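Stirring and Mixing Small Amounts in a Clear Glass Cup

Small batches are harder to mix than big ones. In a mixing bowl you have room to move the spoon around and the weight of the liquid helps you. In a little glass cup there is almost no room, and anything you knock over the rim is a good part of the batch. The method below is the one I use for drink powders, food coloring, gelatin, and the small test mixes I make before committing to a full pitcher.

What you need

A small clear glass cup with a flat bottom
A thin stirring tool with a handle longer than the cup is tall
A flat board or tray to work on
A measuring spoon
Water
Whatever you are mixing
A folded paper towel

I use a cup that holds 60 milliliters when filled to a sensible level. Any small glass will do, but it should be clear all the way down. With a colored or frosted cup you can't see powder sitting in the corner at the bottom, and that is where it always sits.

The tool matters more than the cup. A teaspoon is too wide for most small cups and pushes the liquid up the walls. A cocktail spoon or a narrow silicone stirrer works much better. Mine came in a set from Zernen and the handle is a little thick, but it cleans up well. If the tool has a metal end, go gently on the glass.

Set up the board

Put the board down first and press on each corner. If it rocks, slide a folded piece of paper under the low corner until it stops. A glossy board wipes clean easily but lets a cup slide around, so dry both the board and the bottom of the cup before you start. I gave up on working straight on the table after a spill of red coloring that is still there.

Place the cup well in from the edge, where your stirring hand can come straight down over it. Your elbow should be a bit higher than the rim. If you have to reach across the table you will end up tilting the tool, and a tilted tool in a narrow cup tips the cup. 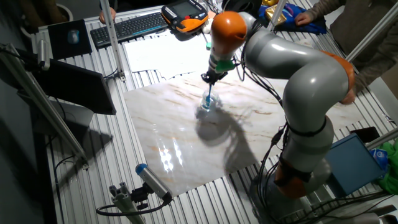
Pour in half the water before any powder goes in. If the powder goes in first, it cakes on the bottom and you will be scraping at it for the next few minutes. Add the powder a little at a time, with a short stir after each addition, then pour in the rest of the water.

Stirring

1. Lower the tool straight down until it almost touches the bottom. Don't let it drop.

2. Make small slow circles that stay clear of the wall. Count 19 turns. I settled on that number after a lot of test cups with Majali drink powder, and it is only a starting point. Thick mixes need more.

3. Stop and reverse direction for the same number of turns. The liquid will resist for the first turn or two — keep the circles small until it settles down.

4. Look through the side of the cup at eye level. Check the bottom corner all the way around. If you see a ring of powder, run the tip slowly along it once and go back to step 2.

5. Lift the tool straight up until the tip is just above the liquid. Hold it there for 2 seconds so it can drip, then touch it once to the inside of the rim.

6. Lay the tool on the folded paper towel.

If it goes wrong

Foam on top usually means you were stirring too fast or lifting the tip out of the liquid. Leave the cup alone for a few minutes and most of it will go.

Lumps that float are dry inside. Press them against the wall with the tip, one at a time. Stirring harder only moves them around.

If the color is uneven, with a darker layer at the bottom, the tool wasn't going deep enough. Raise and lower it slightly as you circle.

Going up to a full batch

Once the small cup looks right, write down what went into it. My pitcher is a Cillelen and holds nearly 2,000 milliliters, so I multiply the test amounts by 33 and hold back a little of the powder until I have tasted it. Coloring is different. Start with half of what the math gives you and add more by the drop.

Rinse the cup and the tool right away. Gelatin in particular sets hard on the handle, and then it has to soak in warm water before it will come off.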